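Chapter 7
Task Planning Under Partial State

Chapters 5 and 6 treated control and perception as separate subjects. A controller was given a goal pose and was asked to reach it; a detector was given an image and was asked to label it. This chapter considers the software that stands between the two. A task planner receives an instruction, such as "put the apple in the bottom drawer," and must produce an ordered list of actions that the controller can carry out.

The order depends on the state of the world at the time of planning. When the bottom drawer already stands open and empty, the action open(bottom) has no place in the plan. When an upper drawer also stands open, the planner must decide whether it blocks the path of the arm – a question that symbols alone cannot settle.

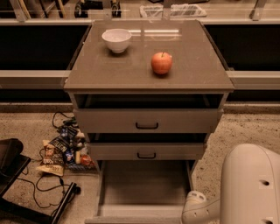 7.1 Predicates and Their Sources

A predicate is a statement that is either true or false in a given state. The Cloveck planner, used in all exercises in this chapter, reads its predicates from a plain text file. Lazăr and Begum divide them into two groups: those computed from joint positions and those estimated from camera data. Predicates in the second group carry a confidence value and must be refreshed before each action. The full list of 31 predicates is given on page 159.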